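February
Prepared by the Surura project team

Progress report: trial of the Drevon tabletop arm kit

We're now far enough into the trial to have real opinions, and most of them are good ones! When you agreed to fund six months with the Drevon kit, the question was whether an off-the-shelf arm, with the standard two-finger gripper and the teaching software that comes in the box, could handle ordinary kitchen dishes well enough for the shared kitchens at Sembiring House. We're not ready to say yes. We are a lot closer than we thought we'd be at this stage, and the team comes in each morning wanting to see what the overnight training run has done.

Setup went faster than planned. The kit came in two crates, and the arm was bolted down and moving by Friday of the first week. The printed manual is thin, but the on-screen guide is very good and walks a new person through the whole job, including the safety limits. Two of our staff had never touched a robot before, and both were teaching it simple moves by the end of their first afternoon. The one snag was the power supply, which hummed loudly enough to bother the office next door. Zustex, who handle support for the kit, swapped it without any argument.

Since then we have recorded 3,294 attempts at picking up, moving and racking dishes. We started with one size of plate and one bowl, then widened the set every couple of weeks. The practice kitchen now has a good mix of shapes, colors and finishes, much closer to what people really keep in their cupboards. We also stopped tidying the counter between attempts, which made the scores drop for a while and then come back stronger than before.
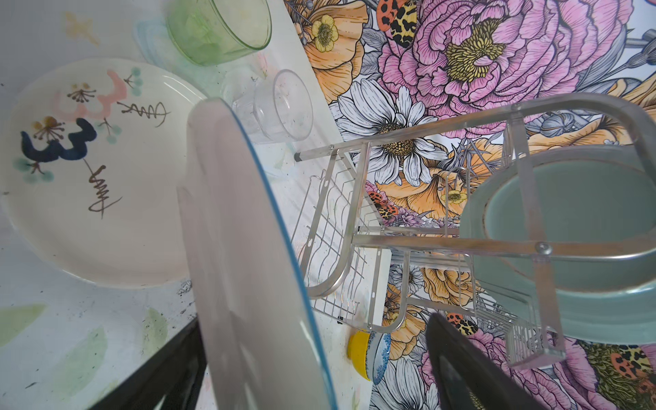 Glass has been the big topic this month, and it's the part of the work we're most excited about. The wrist camera has a hard time with anything it can see through, and the software that ships with the kit tends to guess at where the edge is. What has helped most is teaching the grip with the plate already on its edge, the way it needs to go into the rack, so the fingers come at it from below and the arm has less turning to do. The clear plate with the faint blue rim is our toughest customer, all soft reflections, and with flowers and spotted beetles all over the wallpaper behind the rack there is plenty for the camera to get confused by. We kept the busy background on purpose. A system that only works against a plain gray wall won't be much use to the residents at Sembiring House.

Of the last 219 attempts with clear glass, 22 ended in a dropped or badly placed piece. That is still too many for a kitchen with people in it, but at the start of the month the arm was missing nearly half of them, so the team is very pleased. Ceramic plates are well ahead of glass and have become almost boring to watch. Bowls sit somewhere in between — the deep ones are fine, the wide shallow ones tend to slide if the grip lands too high.

A few notes on the kit itself, as you asked for these. The finger pads wear faster than we'd like, and we have gone through 16 pairs. They are cheap and take a minute to change, but a kitchen user would need to keep a bag of them in a drawer. The gripper is a touch wide for tight rack slots, and Drevon sell a slimmer set of fingers that we'd like to try. The teaching handle is lovely to use, light and easy on the wrist, and we have no complaints there at all. The software updates have been a mixed bag. One of them reset our speed limits without warning, and we now write every setting down before we install anything.

Spending is on track. Breakages have cost less than we set aside, mostly thanks to thrift store dishes, and we would like to move part of that money over to the slimmer fingers and a second camera. Please let us know if that change needs a form.

Next month we plan to add mugs and a first batch of flatware, and to run the arm for full afternoons with only one person watching. We also want to bring three or four Sembiring House residents in to load up the counter however they please and see how the arm copes. You'd be very welcome to come along that day.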